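Monday at the Tirthorpe kitchen and home fair

By Zdenka Georgiou
February
14 comments | 78 shares

Got there at 10:20, doors were supposed to open at ten, line still out past the loading dock. Parking was $14. Bring cash, the machine on the north side ate my card and gave it back after a long think.

Main hall first. Mostly cabinets this year, lots of sage green, lots of fluted fronts. Rowlands had the biggest stand and the loudest music. Their soft-close drawers are nice but the rep wanted my email before he'd quote a price, so I left. Kister next door quoted me right away: $154 for the pull-out pantry, installation not included. Took the leaflet. Drawer runners felt solid. Didn't love the handles.

Countertops were in the back half of Hall B, which is freezing, wear a coat. Everybody is doing dark stone looks now with big veining. I asked at three stands about heat marks and got three differnt answers. One guy said never put a pan down on it, one said fine for a minute, one said it depends what I cook.

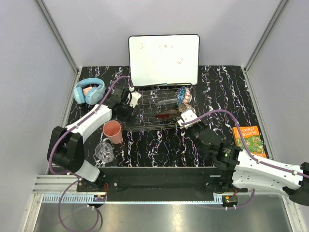
Lunch was a mistake. One food truck for the whole fair, 40 minute wait, dumplings OK. There's a bakery across the road, go there instead. I found out afterward from a woman on the shuttle who was carrying a whole rye loaf.

Afternoon talk on small kitchens was the best part of the day. Speaker was from Brukari, mostly showed apartments they've redone, very little selling. Wrote down: measure the fridge door open, outlets before tiles, buy the faucet before you cut the hole. She ran over and they turned the lights up on her. Rude.

Skipped the appliance hall. Feet were done. Peeked in and it was all induction and a man shouting over a blender.

Would I go again? Probably, but later in the day, the crowd thinned out a lot after three and the reps were much more willing to talk. Prices on the Kister stuff are good til the end of the month, they said. Still havent measured my pantry.

Related
Hall B lighting stands, a quick look
Grout colors I regret
Rowlands showroom visit, part 2
Where to park in Tirthorpe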